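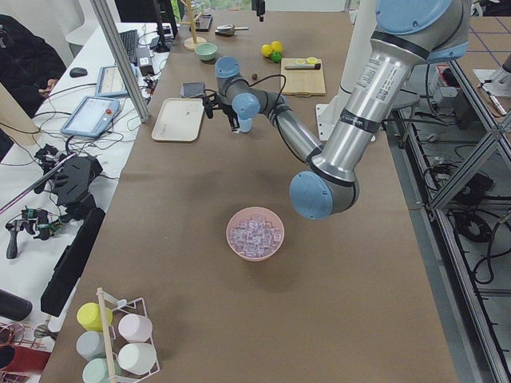 Facilities Help Desk, Fallahi Building

Support > Heating and Air > Closed tickets > Radiator knocking, second floor

Print this page | E-mail this page

Radiator knocking on the second floor (long one, sorry!)
Opened by: Glykeria Makris
Status: Closed

Fri 19 November
Okay, the radiator under the window in room 6 is banging again. It starts when the heat kicks on in the morning, goes like somebody hitting a pipe with a wrench, and then settles down to a tick. I put a folded towel under one foot last week because Ardalan swore it was just rattling on the floor. It is not rattling on the floor. Towel removed.

Monday
Went down to look at the boiler before anybody else was in (love that basement smell). Pressure looked normal to me, and the other radiators on our loop were quiet. So it's us! I checked the valve and it was only open halfway. I'm pretty sure that was me, trying to cool the place off in the last warm spell. These are one-pipe steam radiators, and on those the valve has to be all the way open or all the way shut, otherwise the water can't drain back out past the steam. Opened it fully. Will listen tomorrow.

Tuesday
Better, but still 3 good bangs at startup. Called Nasrin Shokri, who did our vents two winters ago, and she asked if the radiator was pitched back toward the valve. I set a level on top and nope, it leaned the wrong way, so water was pooling at the far end. She told me to shim the feet on the vent side and go easy, since the supply pipe doesn't like being lifted. Two thin plastic shims from the Bevel box in the supply closet did it, and the bubble now sits just on the valve side.

Wednesday
One small tick and then nothing! The air vent is spitting a little, though, and there's a rusty streak down the paint under it. Unscrewed it with the heat off and it was full of crud. Soaked it in vinegar overnight, no luck, it still wouldn't pass air. Ordered a new one from Wodari.

Thursday
New vent on, three wraps of tape on the threads. Hot all the way across by 7 and quiet the whole morning. I'm closing this. If you're in room 6, please leave the valve alone, all the way open, and come find me if you're too warm.

Comments

Setareh Akbari: Is it the same fix for the one by the stairs? Mine hisses but doesn't bang.

Glykeria Makris: Hissing nonstop is probably just the vent. I have a spare, I'll bring it up after lunch.

Ardalan Abbasi: I still think the towel helped.

Abbas Naseri: Can we do the whole floor before December? I'll hold the level.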